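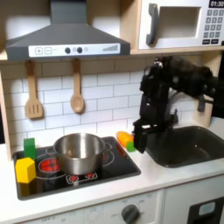

Dilani Thambiah wrote in after the last review to say that the price on the box is the least useful number in the whole business, and that anyone with $3,000 to spend on a small arm should go shopping as if they had $2,000. I've thought about that comment a good deal this fall, mostly while filling in purchase forms, and I'd say she's right, give or take a clamp.

So, the Helix. It's a tabletop arm sold by Uniyal, and we bought ours for the Watville workshop in April after a long winter of comparing things on paper. The list price was $3,000, with a plain two-finger gripper included, and I'd set aside $4,000 for the whole project. I felt very comfortable with that cushion! I'd like to tell you it lasted.

Let me start with what I love. The arm moves smoothly and quietly enough that you can hold a conversation next to it. It comes out of the box nearly ready to go, and the setup pages are written in normal sentences by somebody who has clearly watched a beginner try to follow them. The gripper is boxy and a bit homely, and it gets right down to counter level, as it's doing there next to the orange toy food and the little green block. If your plan is to pick up small things from a flat surface and put them into something else (a pot, a sink, a bin), you'll be pleased with it. I've used dearer arms that were fussier about getting low.

I'm less fond of the cables. They run along the outside at the joints, and you have to think about them every time you teach the arm a new reach. I bought a bag of soft ties and a spare set of leads in the first month, and I'd tell anybody to put both on the order from the start. The spare leads took three weeks to come from the Iddale warehouse, and three weeks is a long time to look at an arm you can't use.

Now for the money, and please do write this part down. Shipping and the mounting plate came first, then a power strip with a proper switch on it, then a second set of finger pads. After that came the things for the arm to work on. I had honest-to-goodness forgotten to budget for those. A play kitchen sounds like pocket change until you want a solid one with a hood, a cooktop, a sink and a shelf, and then you find you want a real stainless pot to go with it. I don't regret a penny of it. The pot stands where you put it and the rolled rim gives the gripper something to clear, and if you're going to practice kitchen chores you may as well have a counter and a basin at the right heights to each other. But it wants its own line on the form, and a generous one.

Then there's the warranty. The longer plan is $63 a year, and I dithered over it for days. Arif Gamage talked me into it over lunch, on the grounds that one replaced joint motor would cost more than several years of cover, and I've slept better since. We're on the 3-year plan now. Read the page about what counts as wear, though, as the finger pads aren't in it.

By the time I closed the account we'd used the whole $4,000 and I had quietly paid for the cable ties myself. If I were planning it again, I'd ask for the arm, the mount, the spares and the furniture as four separate requests, and I'd measure the table before anything else. Ours needed moving twice to give the elbow enough room beside the shelf, and the second time we had to redo every taught position, which ate up a whole afternoon and most of my good temper.

Would I buy the Helix again? I would, and gladly. It suits a small room with patient people in it and a modest list of jobs. If you need to lift anything heavy, or you expect it to run all day with no one close by, look further up the catalog and expect your budget to climb accordingly. Uniyal will answer the phone if you call before noon, and they were kind about my questions, even the one about the switch.

Dilani, I owe you a reply about the second arm. I've got the quote here, and the shipping line is blank again, so I'm calling them tomorrow before I sign anything.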